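Comprar el segundo brazo antes que el primero

Cuando Rhonda Ross llegó a Trumley, la empresa ya tenía decidido que iba a automatizar la preparación de pedidos de pequeño electrodoméstico. Lo que no tenía era un presupuesto. «Había una cifra en una hoja y una flecha que llevaba a la palabra robot», recuerda. «Pregunté qué incluía y me dijeron que el robot».

Ross se ocupa desde entonces de la planificación de equipos en el almacén de Stimthorpe. Nos recibe a primera hora, antes de que empiece el turno, en una sala pequeña con dos pantallas y una pizarra llena de restas. Habla despacio y vuelve a menudo sobre lo que acaba de decir para corregirlo.

Su primera decisión fue separar el gasto en partidas. El brazo iba en una línea, la pinza en otra, y después venían los dedos de repuesto, el vallado, la formación y las horas de integración. «La pinza es lo que más discutimos. El brazo lo compras una vez y se queda ahí. La pinza cambia cada vez que comercial mete un producto con otra forma».

Un juego de dedos les sale por 462 euros. En el plan inicial figuraba un solo juego para todo el año. Ross lo subió a siete, y finanzas se lo devolvió con una pregunta al margen. «Les llevé las piezas gastadas del banco de pruebas y las dejé encima de la mesa. Se aprobó en octubre, con un recorte en otra parte».

El recorte cayó en la formación, y es lo que hoy haría de otra manera. «Cedí demasiado pronto. Teníamos a 12 personas que iban a trabajar al lado del equipo y pagamos curso para cuatro. Las demás aprendieron mirando».

La otra partida que defendió fue la simulación. Antes de firmar el pedido, Trumley contrató una licencia de Gerlach para probar las tareas en un entorno virtual, con objetos domésticos como los que pasan por sus estanterías. La licencia cuesta 1155 euros al mes. Ross reconoce que al principio le pareció cara – «yo venía de comprar transpaletas» – y que cambió de opinión al ver cuántas dudas de compra podían plantearse allí sin tener nada montado.

«Un ventilador de mesa es un buen ejemplo. Tiene una parte redonda y ancha, y un soporte fino. ¿Por dónde lo coges? Según lo que contestes, necesitas una apertura de pinza u otra, y eso ya es dinero». 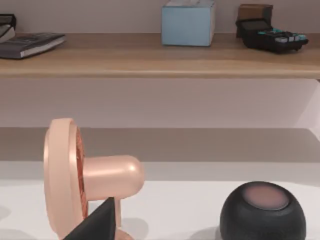
Entorno simulado: un dedo de la pinza delante de un ventilador de mesa, con un altavoz inteligente a la derecha.

Le preguntamos hasta qué punto se fía de lo que ve en pantalla. «Para el alcance y los choques, bastante. Para el agarre, menos. El peso lo metes tú, el rozamiento también, y si los metes mal el programa no protesta». Por eso el contrato con el integrador, Indumstead, incluye una fase de prueba con producto real antes del último pago. Ross insistió en que esa fase tuviera importe propio y fecha de cierre.

Del mantenimiento habla con menos entusiasmo. La oferta estándar cubría visitas en horario de oficina, y el almacén trabaja también de noche. Negociaron una ampliación y renunciaron a cambio a un segundo puesto de carga que, según ella, podía esperar al ejercicio siguiente.

¿Y el segundo brazo? Está previsto, aunque sin pedido. Ross dejó reservados desde el comienzo el espacio en planta y la toma eléctrica, y los cargó al primer proyecto. «Abrir el suelo dos veces sale más caro que abrirlo una. Eso lo sabe cualquiera que haya hecho obra en casa».

Antes de despedirnos borra una esquina de la pizarra y apunta el precio de los dedos para el año que viene. El proveedor todavía no se lo ha confirmado.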